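Home | Stories | Shop Talk | Back Issues | Contact

Keeping the cracker shelf straight: a talk with Otakar Hudec

Friday, September 27, 2024

Otakar Hudec has been stocking shelves for 27 years, first in two supermarkets and now at Effiong, the small grocery on the corner of Viltby Street. He does the dry goods: cereal, crackers, cookies, bars, canned soup. Produce belongs to Emiliano Valcárcel, and the two of them split the deliveries between them on Mondays and Thursdays.

I met him before opening. He had already been in for two hours and was drinking coffee standing up. He doesn't like to sit down in the morning. "If I sit, my back thinks we're done for the day," he said.

I asked him what people get wrong about his job. He took a while to answer.

"They think it's lifting. There is some lifting. Crackers weigh nothing, though. A case of crackers you can carry under one arm. Most of what I do is look at the front edge of the shelf and see what moved."

What moves is everything. Customers pick up a box, read the back, and put it down two places over. Children push boxes to the rear to see if they will fall off the other side. Somebody decides against the cheddar crackers when they get to the bars, and leaves them with the bars. By four in the afternoon, Hudec says, the snack section looks like a drawer.

He uses the word facing for the work of bringing boxes forward to the front edge with the printed side out. He does it at seven, again after lunch, and one last time before he goes home. The evening people are supposed to do it once more at closing. "Sometimes they do," he said.

The metal shelving came from Beltstead in July. Before that the store had wooden shelves that the previous owner built, and Hudec was not sorry to see them go. The boards had bowed in the middle, and tall boxes leaned toward each other. The metal ones stay level and can be moved up or down by unhooking them, which took him and Valcárcel one long evening to figure out.

"The book that came with it was for a different model," he said. "Emiliano called the number and they told him to send a picture. We had it done before they wrote back."

He puts boxes with a lot of white on them at eye level, if he can, and darker ones lower down. He admits he has no proof that this sells more. The owner once paid for a planning program called Draltora, which printed out a drawing of every shelf with a place for each item. Hudec followed it for a month. The drawing had the kids' snacks at the top, where no kid could see them, and it allowed no room for a hand between the top of the box and the shelf above.

"You need to get your fingers in there," he said. "On paper it fits. Then a lady tries to take one out and gets three."

So he went back to doing it by eye. He leaves a gap of two fingers over the tallest box. The purple snack boxes go on the lower level, as they have since he started at the store. He keeps the pretzel crackers together on the upper one, and the mint thins close to the bars. The full list of what he looks after comes to some 3000 items, and he says he could name most of them with the lights off.

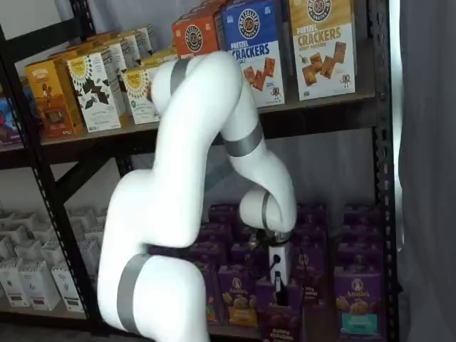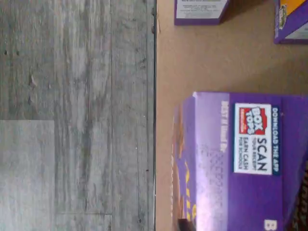
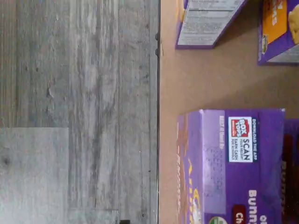
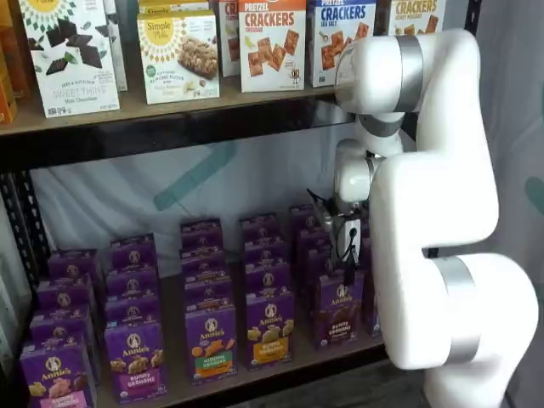 When a new case comes in, he brings the old boxes out first and lays them to one side, wipes the shelf, and loads from the back. The old ones go in last so they sell first. He learned this at his first job from a manager who checked dates with a flashlight and wrote people up for it.

"I was written up for a box of graham crackers," he said. "One box - it had four days left on it. I still think that was unfair, but I never did it again."

He cuts cases open along the side seam with the blade barely out. Too deep and you slice the box inside, and then it goes on the markdown cart by the door. Last year the markdown cart took 44 boxes that had been cut, and he is fairly sure that most of those were done by one person, whose name he would not give me.

I asked whether he ever rearranges his kitchen at home. He laughed and said his wife does the kitchen and he is not allowed near it. He tried once, early on, turning all the cans so the labels faced out. She turned them back.

A bell rang at the rear door while we were talking. It was Valcárcel with the lettuce, and he wanted help with the ramp. Hudec put his cup on top of a stack of soup cases and went. When he came back he picked the cup up, looked at the ring it had left on the cardboard, and rubbed at it with his thumb.

He plans to work another three or four years. The next thing on his list is the cereal, where the big boxes are a finger too tall for the shelf they are on, and everything above will have to go up one notch.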